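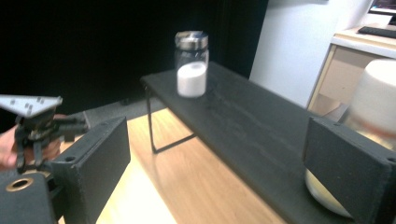

Chapter 8
Learning Manipulation from Hand-Held Demonstrations

Earlier chapters treated a demonstration as a recording of a robot. A person pushed the arm through a motion or drove it from a console, and the joint positions were saved along with the camera images. This chapter covers a method that leaves the arm out of the recording. The demonstrator holds a gripper directly, does the task by hand, and saves what the gripper's own camera sees. The policy is trained on those recordings and is later run on an arm that carries the same fingers and the same camera.

The method has two requirements. First, the view during recording must match the view during execution closely enough that the policy can't tell them apart. Second, the motion of the gripper through space must be recovered from the recording, because there are no joint encoders to read. Sections 8.2 and 8.3 take these in turn. Section 8.4 extends both to tasks that use two grippers.

8.1 What the wrist camera sees
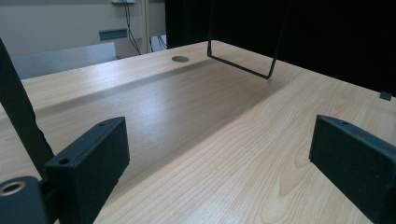 A policy of this kind gets most of its information from a camera fixed to the gripper. The camera moves with the fingers, so the fingers stay near the same place in the image while everything else shifts. This is useful. The gap between the fingers can be read from the image, and the position of an object relative to the fingers can be read in the same way. With the two black fingers wide apart and the wire frame well beyond them, the network has what it needs to form a first estimate of direction. Distance is harder. A thin rod covers few pixels, and its apparent width changes little as the gripper moves closer. The wood grain often carries more information about the motion of the camera than the rod does.

Lighting also matters. A band of shadow across a table can have stronger edges than the object of interest. A network trained under one arrangement of lamps may learn to depend on those edges. The usual remedy is to record under several arrangements, and to change the brightness and color of the images during training. The second step is cheap, but it does not move shadows and should not be used in place of the first.

We will use the Skirndale wire set as a running example in this chapter. It contains 1,000 demonstrations of handling thin bent rods and small containers, recorded by pairs of demonstrators. The data were prepared with the Stekodent toolchain, which lines up the streams from both grippers on one clock. Readers who want to do the exercises will need only the 100 demonstrations in the reduced set.

8.2 Matching the two views

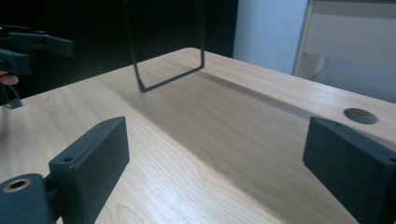 Page last changed: 9 December 2024

Let the observation at time t be the image from one gripper together with the opening of its fingers. The policy maps a short history of observations to a sequence of future gripper poses, each written relative to the current pose. Relative poses are chosen for a practical reason. A hand-held recording has no robot base, so there is no fixed frame that the recording and the robot share.

Matching then comes down to three questions:

Is the camera mounted at the same position and angle in both cases?
Are the fingers the same shape and color?
Does anything appear in the recorded images that won't appear when the robot runs?

The first two are settled by using the same parts. The third takes more care. In two-gripper recordings, one camera will often catch the other gripper, and with it part of the hand that holds it. A single fingertip at the edge of the view is enough to count. On the robot, an arm will be there instead. If the policy has learned to use the hand as a cue, it will lose that cue at run time.

There are two common treatments. One is to mask the region where the other gripper usually appears, which also hides objects that pass through it. The other is to leave the images alone and rely on the variety of the data. On the Skirndale set, the Hviid baseline takes the second course. Its success rate drops when the number of different tables is reduced, even if the number of demonstrations is held fixed. The Stallstead variant adds a mask and shows a smaller drop, but it does worse on tasks where one gripper hands an object to the other.

Neither result should be read as a general rule. Both depend on how far apart the grippers are kept and on how wide the lens is. Exercise 8.1 asks you to measure how often the second gripper enters the view in the reduced set, and to compare the two treatments on those recordings alone.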